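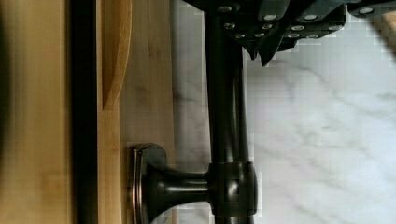
Faucet with side handle, dark bronze finish

To: wilano-homeowners
Subject: Re: Hard water and the new softener rules
Date: 14th June

Replying to the list so the answers are all in one place. I have quoted the original message and put my replies under each part.

> We moved into Wilano in the spring and the kettle already has a white crust
> in it. Is the water here always this hard, or is something wrong with our
> house? The previous owners left a Niva softener in the garage but it is not
> hooked up and there is no manual.

It is always this hard. The water on this side comes from the Urrutia wells and my last test strip read 328 parts per million. That was at the outside spigot, ahead of the softener. The houses on the Ellomov line get a blend and theirs comes out lower, but still hard by any chart I have seen. There is nothing wrong with your house.

On the Niva, look for the data plate first. Ours was on the back, under the lid hinge, and hard to read without a flashlight. Write down the model and the serial number before you call anyone. A unit that has been sitting dry in a garage may need new seals and possibly new resin, and you want a price for that before you pay a plumber to connect it. I was quoted 400 dollars for resin and labor on ours. We went ahead with it.

> Do we need permission to put it in? The welcome packet says something about
> drains but I could not follow it.

The packet is badly worded. What the rule says is that the softener drain can't go to the storm drain or out onto the ground. It has to go to the sewer, through an air gap. If yours goes to the laundry standpipe you are fine. You do have to send in the one-page form with a sketch of where the drain line runs. The new version of the rule starts in July and adds that the unit has to regenerate by meter and not by timer. If your form is in before then, a timer unit is allowed to stay until it is replaced. I would send it now even if the unit isn't connected yet.

> Should we soften everything or leave the kitchen cold tap alone? My
> husband does not want salty water and I do not want spots on everything.

People here do it both ways. We left the kitchen cold on hard water and softened the rest. It doesn't taste salty either way to me, but anyone on a low sodium diet should ask their doctor. The drawback to our way is that the kitchen faucet still gets scale on it, and on a dark finish it shows. I wipe ours with a damp cloth after dinner and dry it. Don't use the strong descalers on oil-rubbed bronze. Vinegar cut with water on a rag, a minute or so, then rinse well. Try it on a spot in back first. The bathroom faucets on soft water hardly need anything.

If you split the kitchen off, have the plumber put a tag on each pipe. Ours weren't tagged and I shut off the wrong one the first time I changed a washer.

> Last thing, how much salt does it go through?

We are two people and use 2 bags a month, a little more when we have company. Pellets, not rock salt. The rock salt left mud in the bottom of the tank and I had to scoop it out with a dustpan. Set the hardness on the control to your own test result and don't go by what the last owners had in there. The strips are cheap and the hardware store keeps them by the pool supplies.

One correction to my message from last year, for those who saved it. I said the bypass valve should be left half open during a flush. It should be fully in bypass until the line runs clear, then fully back to service. The old message is still in the archive and I can't edit it.

The form is on the list's files page under Water. The file called "softener_old" is the one that got sent back to me, so use the other one.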